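Working with the arms at Clastcombe: your questions, my answers
Last updated Apr 20, 2022

I started on the dish benches at Clastcombe before the arms came in, and now I spend most of my shift teaching them. New people ask me the same things every month, so I wrote it all down. If yours isn't on the page, come find me!

So what do we do all day?

Dishes, mostly. We show the arms how to handle plates, racks and towels, over and over, and the recordings go to the Mevasance team upstairs, who use them to train the next version. You set up the plates, run the task, reset, run it again. Some days it's a rack with four plates in it and you get to know that rack very well. 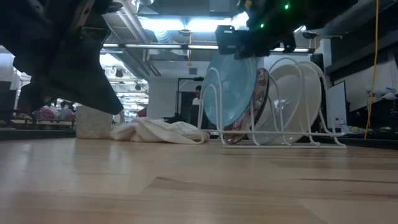 Did anybody lose their job over this?

No, and I asked that one myself, loudly, at the first meeting back in December. There were 17 of us on the benches then. Three moved to Bolow, our other site, because they wanted the shorter drive, and the rest of us were retrained here. I can't promise what happens in five years and I wouldn't trust anyone who did. What I can say is that the retraining was paid, and it was on the clock.

Do I need to know how to code?

Nope. I still can't write a line of it. You need steady hands, some patience, and the nerve to say "that run was bad, throw it out" when it was bad. The training is 11 shifts with somebody beside you, and you can ask for more (I did).

Is it easier on the body?

Easier on my back, harder on my eyes. I used to lift stacks all day and go home with sore wrists. Now it's a lot of watching two grippers and a plate, and by the afternoon I'm squinting. Take your breaks. I mean it - we have them in the schedule and people skip them when a task is going well.

Why are there plates all over the table?

We change the setup all the time so the arms don't learn just one layout. Different colors, different spots, some flat and some standing in the rack. It looks like a kitchen after a party and it drives tidy people nuts for the first week or so. You get over it.
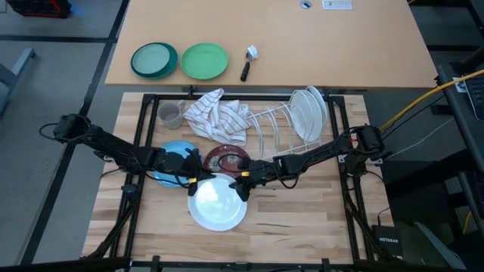 Both arms at the bench, with plates on the table and in the rack.

How many runs am I supposed to finish?

The target is around 84 a shift. When we started, the number was up on a screen by the door and everybody hated it, so we asked for it to come down and it did. Your lead can still see your count, but a slow day with clean runs is fine. Nobody gets a talking-to over a stubborn towel.

Towels are the worst, by the way. A plate is the same shape every time you pick it up. A cloth never is, and you'll spend a whole morning on folds.

Can I stop the arms whenever I want?

Yes, any time, and you don't have to explain it to anyone first. Rostami built our rigs and their trainer drilled that into us. Hit the stop, then talk. Keep your hands out of the space between the grippers while they're live, even when they look parked. 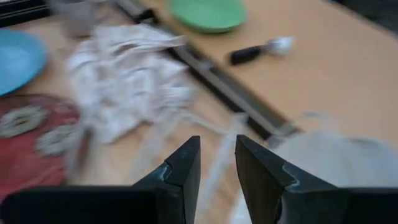

Teresa Hegarty wrote in after the first version of this page to say I'd made it sound too rosy. She misses talking over the bench, she says, and now everyone has their eyes on their own station and the shift goes by quietly. She'd like two people on each rig, at least for the mornings.

Fair point, and I miss it too. We're trying out pairs on the early shift, and so far the chatter is back and the runs haven't suffered. If you want to be in a pair, put your name on the sheet in the break room.

Can I go back to my old job?

If there's an opening at Bolow, yes, and you keep your seniority. Ask your lead for the transfer form and get it in before the next schedule goes up.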